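Workshop notes: repasting a desktop processor and putting the board in order

These notes cover an older office desktop with the board still mounted in its chassis. The same order of work is used at the Hudosel repair bench for most machines of this type. Allow 27 minutes for the paste and the checks, more if the case has never been opened.

## Before opening the case

- Shut down fully, remove the mains lead, then hold the power button in for a few seconds.
- Lay the chassis flat with the open side up. A case standing upright puts sideways load on the cooler as it comes off.
- Touch bare metal on the chassis before touching the board, and again after every break.
- Keep screws in a lidded tin, sorted by the part they came from.

## Paste

Clean the heat spreader with a lint-free cloth and isopropyl alcohol. Wipe from the edge inwards so that residue isn't pushed over the side of the spreader and on to the substrate. Do the base of the cooler in the same way.

Apply fresh paste with a flat plastic spreader. On a square heat spreader the layer should reach close to all four sides and be thin enough that the spreader leaves faint tracks. Thick paste conducts worse than thin paste and ends up in the socket surround.

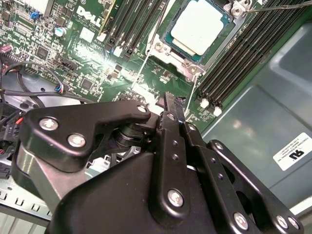

Lower the cooler straight down and don't slide it into position. Start all its screws by hand, two turns each, then tighten in diagonal pairs. If the cooler has to come off again, clean both faces and start afresh.

Leave the socket's own retention screws alone unless the socket is being replaced.

## Cables and battery

Route power cables along the side of the chassis, clear of the fan and the memory slots. A loop that rests on the drive cage is acceptable if it doesn't press on the cage's edge. Ties should be snug - a cable that can't be moved at all will pull on its header when the side panel goes back.

Coin cells are worth changing while the case is open. Check the clock after 20 hours unplugged; if it has lost time with a new cell, clean the holder contacts. 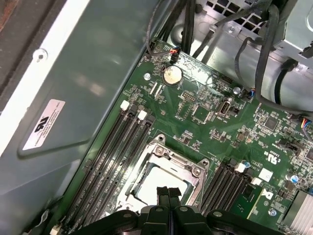
**Triltumville, June**

Additions from the summer session at the Thammasiri workshop:

1. Photograph the small front-panel connectors before pulling any of them. Wire colours are not consistent between makers.
2. Brush ventilation grilles from the inside outwards, with the vacuum nozzle held on the outside.
3. Internal USB ports are easily knocked. Remove anything plugged into one before working near it.

## The bench

Work under diffuse light of at least 800 lux at board level. A single bright lamp gives glare on bare metal and hides small screws in the shadows.

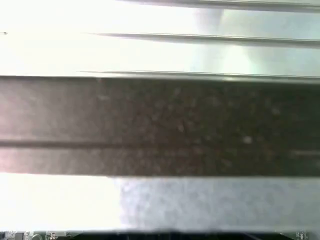
Wipe the bench down at the end of each job, paying attention to grooves and joints, where screws and swarf collect. Paste smears come off with the same alcohol used for the heat spreader, though it should be tried on a hidden patch first if the surface is painted or varnished.

Paste syringes keep for over 3 years if capped and stored upright, nozzle down. The Tonport store has spare caps in the drawer under the cable ties.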